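受潮的零食还能不能救：几条流传很广的厨房妙招，我不太信

家里的零食柜每到梅雨季就成了一个小型灾区。开过口的虾条、锅巴、苏打饼干，放两天就软得像纸板，于是各种“一招回脆”的文章又开始满天飞。 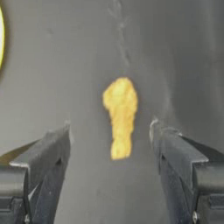

我把这几年看到的说法攒了一个清单，挨个在自家厨房里试过。试的条件谈不上严格，一台旧烤箱，一台微波炉，一个用了多年的铁皮饼干桶，加上一个嘴很刁的家里人负责吃。结论有好有坏，坏的居多。

先说道理，不长。膨化和油炸的东西之所以脆，是里面水分极少，孔壁是硬的。吸了空气里的水汽，孔壁变韧，咬下去就发皮。所以回脆这件事归根到底是把水赶出去。凡是不能赶水的办法，不管配图多漂亮，我都先打个问号。

一、放一块方糖能吸潮？

说法是在饼干罐里丢两块方糖，水汽就被糖吸走了。流传至少两代人，我外婆也这么干。我拿两个一样的玻璃罐试，一个放糖，一个不放，里面装同一包苏打饼干，每天开盖一次。几天后两罐一样软。糖倒是好好的，拿去泡茶了。

砂糖在特别潮的环境里才会明显吸水，而饼干在远没有那么潮的时候就已经软了。指望糖抢在饼干前面把水吸走，我看不出凭什么。放了没有坏处，也就到此为止。

二、生米、茶叶、面包片

生米的吸潮能力被捧得太高了。厨房台面上敞着放的米，本身已经和空气里的水汽差不多平衡，再丢进罐子里能吸多少？如果非要用，得先把米在干锅里小火炒到微微发黄，放凉，装进纱布袋。炒过的米我试下来确实有一点作用，软得慢一些，大概能拖上一两天。为这一两天炒一锅米，各位自己算账。

茶叶我劝你别放。茶叶会串味，不管饼干有没有保住脆，先有了一股陈茶味。

面包片的说法最怪，原版是用来让硬掉的曲奇变软的：面包的水跑到曲奇里去。不知道从哪一次转载开始，变成了“面包片吸潮，保持酥脆”。方向完全反了。看到这一条的文章，后面的内容我一般就不看了。

三、冰箱冷藏

有人说冰箱里干燥，把开口的薯片放进冷藏室，拿出来又香又脆。我放过一晚，敞口的那袋沾了一股葱味，脆不脆已经没有人关心了。夹紧袋口的那袋还可以，但夹紧了放在柜子里也还可以，我没吃出区别。

冷的东西拿出来遇到潮热的空气，表面会结一层水。夏天从冰箱里拿出来立刻开袋，等于给它喷水。真要放冰箱，拿出来先别开，等袋子不凉手了再说。冷冻室同理，坚果放冷冻室我是赞成的，那是为了防哈喇，跟脆不脆是两回事。

四、微波炉

这个要分开讲。很多文章写“微波炉高火叮一分钟，立刻酥脆”，我照做了一次，60秒，一小碟虾条，中间那几根焦黑，满屋子糊味散了一下午。水分少的东西放进微波炉很容易局部过热，外面看着没事，里面已经糊了。

能用的做法是短时间、低火、多次。厨房纸垫底，东西铺开不要叠，一次10秒，拿出来翻一翻，再来一次。刚出来的时候多半还是软的，这时候不要着急再加热，摊开晾到不烫手，再咬一口试试。很多人就是在这一步判断错的，觉得没用，又加一分钟，然后就糊了。

铝箔内层的包装袋不能进微波炉，这句话我本来觉得不必写，后来在一篇点赞很高的文章里看到作者建议“连袋一起叮更方便”，还是写上。

五、烤箱和空气炸锅

清单里唯一让我服气的。烤箱预热到低温，东西单层铺在烤盘上，烤几分钟，关火，门开一条缝，让它在余温里待着。关键在门缝，门关死了水汽出不去，又落回来。

温度不要高。网上有抄来抄去的“一百八十度五分钟”，那是给冷冻薯条用的。已经炸过的零食，油在表面，温度一高先出焦味。甜的更要小心，裹糖的东西会先化再粘，冷却后硬得硌牙，跟脆没有关系。

空气炸锅原理一样，风大，轻的东西会被吹起来满锅乱飞，还可能贴到发热管上去。压一个小烤架就好。碎渣先筛掉，碎渣总是第一个糊的。

平底锅也行，不放油，小火，一直晃。适合花生和瓜子，不适合薯片，薯片晃几下就成了薯片渣。

六、“神奇”密封夹和真空罐

有一阵子我被推荐了一种叫Keveo的密封夹，宣传页上写能保脆四周。我买了一套，49块，拿它和家里晾衣服的木夹子比。做法一样：袋口先把空气挤掉，折三折，再夹。结果差别小到需要争论。那个嘴刁的人蒙着眼睛吃，一会儿说左边脆，一会儿说右边脆。

有用的是挤空气和折那三折，夹子只负责不让它弹开。不折直接夹，再贵的夹子两端也会漏。

真空罐我用的是Nundis的手动抽气款。抽完当天盖子吸得很牢，过两天一按就松了，大概是密封圈上沾了碎屑。擦干净以后好一些。它对咖啡豆有没有用我不好说，对锅巴来说，每次想吃一片都得放气再抽气，没人有这个耐心，最后还是敞着盖。

朋友Sarahí Orozco不同意我的看法，她住在海边，空气一年到头是潮的，说没有真空罐她什么都存不住。我信她。我家这边冬天很干，十二月敞着放的饼干隔天照样脆，做出来的比较对她没有参考价值。看任何存放妙招，先问作者住在哪儿，这一句比妙招本身有用。

七、干燥剂能不能重复用

海苔罐里的小包，很多人攒着放进别的罐子。先看是哪一种。

硅胶的，透明小珠子，可以烘干再用，但外面那层纸袋或无纺布不一定耐热，有的会发黄发脆。变色的那种，有些颜色靠的是钴盐，不该跟食物放一起。我自己只用包装上写明食品用、不变色的，烘过一两次就扔。

生石灰的，捏起来是粉或者小硬块，吸完水就变成了熟石灰，不能再用，也不要拆。遇水会发热，家里有小孩的看紧一点。

铁粉的，那是脱氧剂，管的是油脂氧化，开封接触空气以后很快就用完了，攒着没有意义。我抽屉里曾经有一大把这种小包，全是废的。

网上还有一条“用过的暖宝宝放进米缸防潮”，我连试都没试。

八、救不回来的几种

有哈喇味的，不要救。烤得再脆，味道还在，油已经坏了。闻不准的话，掰开一点，捂在手心里再闻，会明显很多。

有霉点的整包扔，别挑。

夹心的和裹巧克力的，加热只会更糟。受潮的威化我放弃过很多次，目前的做法是掰碎拌酸奶，软就软了。

还有一种是软得不厉害的咸饼干和玉米片，压碎了当炸猪排的外壳，或者撒在焗土豆上面，进烤箱走一遭，自然就脆了。盐要减，饼干本身是咸的，我第一次没减，那盘土豆配了三碗米饭。

九、掉在缝里的渣

顺便说存放的地方。零食柜里的碎屑比受潮更麻烦，招蚂蚁，也招米蛾。隔板和柜壁之间那条缝，抹布进不去，用旧牙刷横着扫，或者吸尘器换扁嘴。有文章教人在缝里撒小苏打“驱虫”，我撒过，蚂蚁绕着走了半天，第二天从旁边过。后来还是把渣清干净，把蜂蜜瓶底擦了，蚂蚁才不来。

隔板上垫纸也是常见建议。我反对垫厚的，纸吸了潮气贴在木板上，掀起来一股味。要垫就垫薄的，勤换。

十、我现在怎么做

买小包装。大包按克算确实便宜，可最后三分之一总是软的，软了又要开烤箱，便宜的那点钱全进了电表。

开了口的袋子挤气、折三折、夹木夹子，竖着放进铁皮桶，桶里一包食品用干燥剂，桶盖随手扣严。离灶台和电饭煲远一点，电饭煲的出气口上方那层柜子千万别放干货，我家以前就放在那儿，怪了好几年的天气。

软了的，低温烤箱，门留缝，晾透再尝。晾凉以后要马上收，在盘子里摆一晚上，第二天又得从头来过。

评论里如果有人用方糖真的成功过，请写清楚用的什么罐子、多久开一次盖，我愿意再试一轮。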